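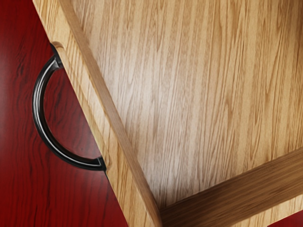 Rajeshwari Iyer thinks that the return label is the most honest page in any online store. She has printed many of them. Her shop, Costik, sells things for the kitchen and the dining table, and for its first years a customer who wanted to send something back had to write an e-mail, wait for a reply, and then wait again for the label. Most people did not write twice.

"We believed our return rate was low because the products were good," Iyer told me. "Maybe they were good. But we had also made it very difficult."

In February the shop changed the system. Now the customer opens the order, chooses a reason from a short menu, and gets the label on the same screen. In the first month 807 parcels came back, more than in the whole season before. The warehouse manager asked for another table to open them on. Iyer asked for the data.

The menu of reasons was the interesting part. Damage in transport, which everybody at Costik had expected to see in first place, was the reason for only 44 parcels. Much more common was "different size than I expected." The dimensions were on every product page, but they were written near the bottom, after the care instructions, and on a phone you had to open a small tab to find them. The team moved them next to the price.

This is a small repair, and many small shops are now making similar ones. Large sellers have taught the public that sending things back is simple and costs nothing, and a shop with a staff of 20 has to answer this somehow. Postage is expensive. A heavy item can cost more to bring home than the shop earned by selling it.

Prokopenko, a family store for garden tools, went the other way. It charges a fixed fee for each return and says so before the payment step, in letters of the same size as the price. The owners expected angry messages and received a few. They also noticed that people began to ask questions before they ordered, mostly in the evening, so one person now answers the chat until nine o'clock.

Software companies have seen the opportunity, of course. Stelum offers a plug-in that suggests an exchange before it offers the money back. Sotel sells something similar, with a slower setup but a clearer monthly bill. Iyer tested both for some three weeks each and kept neither. The exchange window, she said, made her customers feel that they were arguing with a door.

She still reads the comment field herself, usually in the morning before the phones start. Last time I visited, she was changing the menu again — "other" had become the most popular reason, and she wanted to know what was inside it.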